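Keeping Bedrooms Cool at Night Without Air Conditioning

Project report, Building Physics Lab
Wiebke Frerichs, Anayeli Cuevas, Finn Hagedorn
Supervisor: Wolfram Harms

1. Introduction

Many rented rooms in older houses have no air conditioning, and tenants are often not allowed to install it. During hot spells the bedroom is the room people complain about most. A living room can be left in the evening, but a bedroom has to be used for the whole night, and poor sleep carries over into the next day.

Our project looked at what a tenant can do with shades, windows and a fan. We wanted to know which of these steps lowers the air temperature in a bedroom at bedtime, which ones only make it feel cooler, and how much work each one takes. We did not look at changes to the building, such as insulation or new windows, because a tenant cannot make them.

2. Background

A room gains heat during the day in several ways. Sun through the window is the largest in most of the rooms we looked at. Heat also comes through the walls and the roof, from the rest of the house, and from people, lamps and chargers. In a house with thick walls the heat that enters in the afternoon is given off slowly, so the room can still be warming up after sunset.

At night the outdoor air is usually cooler than the room. Opening windows on two sides of the house lets air pass through and carry heat out. The air cools quickly, but the walls, floor and furniture do not. If the windows are closed too early, the air warms up again within a short time. This is why a room can feel fresh at 10 p.m. and stuffy again by midnight.

A fan does not cool the air. It moves air over the skin, which helps sweat dry. A fan in an open window is a different case, since it can push warm air out and draw cooler air in from elsewhere in the house.

3. Method

We used 19 bedrooms belonging to students and their families. All were in houses without air conditioning. Each room had one temperature logger, placed on a shelf or nightstand at the height of the mattress and out of direct sun. The loggers were made by Humik and were lent to us by the lab. We stored them side by side in one room for a night before handing them out, and set aside the ones that did not agree with the rest.

Participants were asked to follow one of these routines and to keep to it for the full test period:

Routine A: no change from normal habits.
Routine B: window shades closed from morning until sunset, windows closed while it was warmer outside than inside.
Routine C: the same as B, plus windows open on two sides of the house from sunset until morning.
Routine D: the same as C, plus a fan standing in the bedroom window, facing out.

Everyone filled in a short sheet in the morning. It asked when they went to bed, whether they woke up because of the heat, and what bedding they used. I-seul Na helped us rewrite the sheet after the first version turned out to be too long. Some people had been skipping the second page.

After we removed readings taken while a logger was being moved or had a low battery, we had 2620 readings to work with. The cleaning was done in a spreadsheet. Finn wrote the formulas and Anayeli checked them by hand against the raw files.

4. Results

Closing the shades during the day made the clearest difference in rooms facing south or west. In these rooms Routine B kept the late afternoon temperature below that of similar rooms under Routine A. In rooms facing north there was little to see, and we would not ask anyone to sit in the dark for it.

Routine C worked well on nights with some wind. On still nights the result was close to Routine B. Three of the rooms had no door or window on the opposite side that could be left open, and there the routine could not be followed as written. We left those rooms in the data but marked them separately.

Routine D gave the fastest drop after sunset. It was also the least popular. Several participants turned the fan off before going to sleep because of the noise, and one found that it pulled kitchen smells into the bedroom. In those cases the temperature for the rest of the night followed the same pattern as Routine C.

The morning sheets did not match the temperatures as closely as we had expected. People under heavy bedding reported waking up from the heat even in the cooler rooms. Those who had changed to a thin sheet reported fewer bad nights. Bedding was not part of our routines, and in hindsight it should have been.

5. Problems and limits

The test period was short and the weather changed halfway through it, which makes the routines hard to compare directly. We had no control over how carefully people followed the instructions. Five participants wrote that they had forgotten the shades on at least one morning.

The rooms also differed in size, floor level and furnishing. Carpet, upholstered furniture and thick bedding all change how a room feels, and we did not measure their effect. A further group should pick fewer rooms that are more alike.

6. Recommendations

For a sunny bedroom, close the shades before the sun reaches the glass. Waiting until the room is hot gives a much smaller benefit. Keep the windows closed during the hottest hours, and open them once the outdoor air is cooler than the room. A cheap thermometer outside a shaded window is enough to judge this.

Leave the windows open through the night if the house is safe to do so. Use the fan in the window for the first part of the evening, then move it or switch it off. Change to light bedding before the first hot week. Switch off lamps and unplug chargers that are not needed.

Appendix: bedroom furnishings

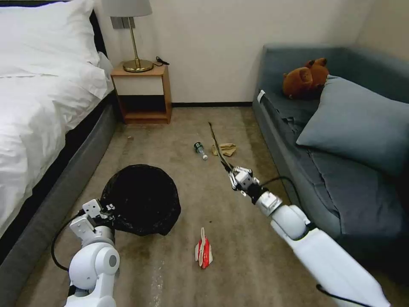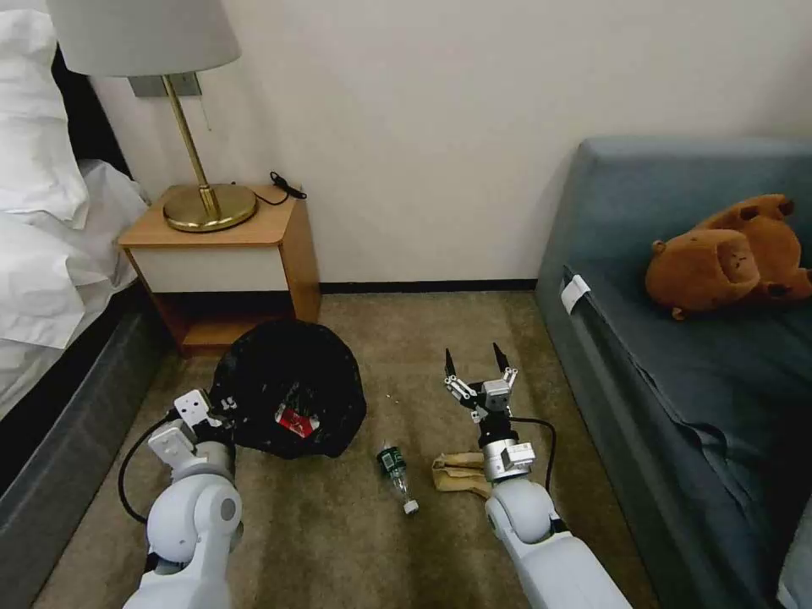
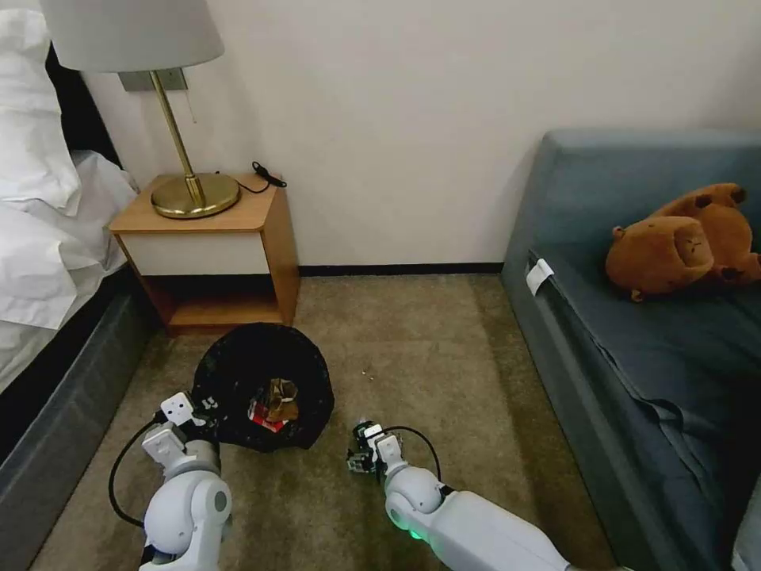

Figure A1. Carpeted bedroom. The nightstand and table lamp are shown in the first and third pictures.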